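Trornell Tabletop Handling - collection rules and data card

README

Welcome, and thanks for reading this before you open the archive! This file covers how the Trornell recordings were made, which rules our operators followed, and what we ask of anyone who adds to the set. It was written by Ayten Soylu, with the safety section by Recep Öztürkmen. The rules matter as much to us as the recordings do. If you only have time for one part, read "House rules for operators".

What is in the set

The current release holds 3,249 episodes from 382 sessions. All of them were made with hand-held grippers at ordinary tables, with ordinary dishes, trays and kitchen things. Each episode has wrist video, gripper opening and a one-line task note typed by the operator right after the take. Tasks are short: pick up a cup, move a bowl from tray to table, stack two plates, clear a place setting.

Sessions come from two sites, Kahraman and Trumbridge. The Kahraman rooms are brighter and the tables are bigger. Trumbridge joined in March and brought over 2,000 episodes with it, which is why the later folders are so much fuller than the early ones.

House rules for operators

Start with the gripper open and clear of everything on the table. Hold still for a moment, then move. Grip by the handle only, and keep your free hand out of the work area unless the task note says two hands.

If you drop something, keep recording until it stops moving, then mark the episode as "drop". Please don't delete it! Drops are some of the most useful takes we have, and a set with all of them removed gives a very rosy idea of how dishes behave.

Maximum session length is 10 episodes, then a break. Tired wrists make jerky paths, and you can see it in the data.
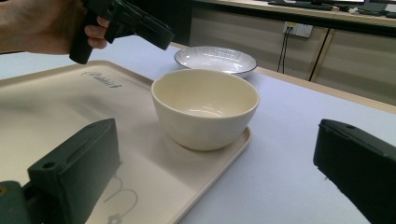
Our rule on dishes is the one we get the most mail about, so it gets its own paragraph. Task notes must name an object so that a stranger could pick it out from the video alone, and "the bowl" is not good enough when more than one thing on the table could answer to it. With a deep cream bowl on the tray and a shallow white one with a thin dark rim on the table behind it, write "cream bowl on tray" and you are done. Color first, then the object, then where it sits. Skip brand names and pet names, even for the mug everybody loves. Glossy glazes also need a lamp check before the first take - tilt the lamp until the glare is off the part you plan to grip.

Background is allowed to be messy. We want real rooms, with cabinets and cables and all the rest. What we don't allow is anything that identifies a person: faces, mail, badges, readable screens. Cover it or move it before you start. If something slips through, write to Ayten with the episode number and it will be pulled from the next release.

Safety

Check the finger screws at the start of each session. No glass with chips, no knives, no hot liquids. Long sleeves get rolled up. If a gripper sticks closed, put it down and open it with the release tab, never by prying. Recep keeps a spare set of fingers at each site.

Labels and checks

Every episode is watched once by someone who did not record it. The checker may fix spelling in a task note but may not change its meaning; a wrong note goes back to the operator. We use the Plusby checking sheet, version in the docs folder, and the filled sheets ship with the data.

Known gaps

Few left-handed operators. Very few dark tables. Almost no soft objects, though we are working on it and would love help.

Adding your own sessions

Yes, please! Record a trial session, fill in the sheet, and send both to Recep. He reads every one and usually writes back with notes.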